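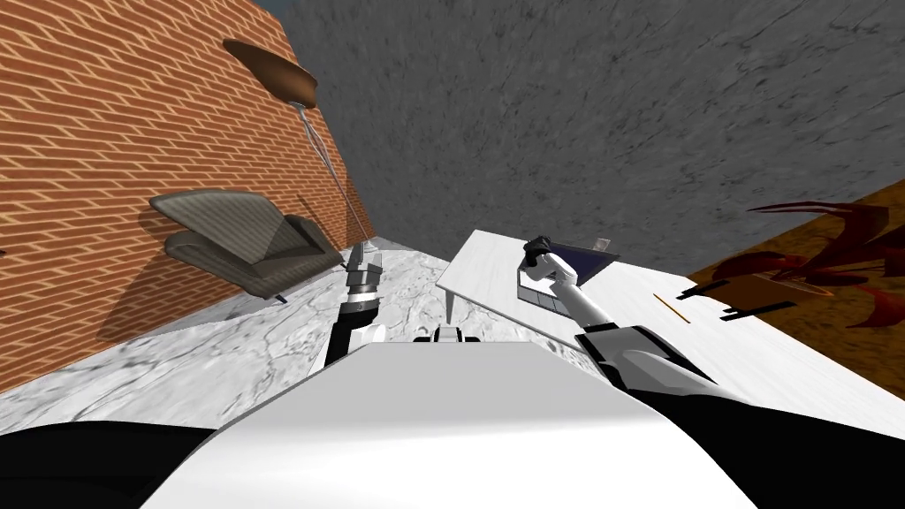 Abb. 1: Simulierter Raum mit weißem Tisch, Laptop und zwei Roboterarmen

Für unser Projekt haben Marius Anghel und ich das Brettspiel Nurnari entworfen, in dem zwei Handelshäuser um die Küste von Sinosum ringen. Jede Seite beginnt mit 2000 Talern und 16 Schiffen, und Befehle werden verdeckt auf Zettel geschrieben – das hat uns beim Testen im August ganz besonders viel Freude gemacht! Eine Partie dauert rund 10 Runden. Herzlich danken möchten wir Hipólito Urrutia, der unsere Seekampfregeln so geduldig gelesen hat.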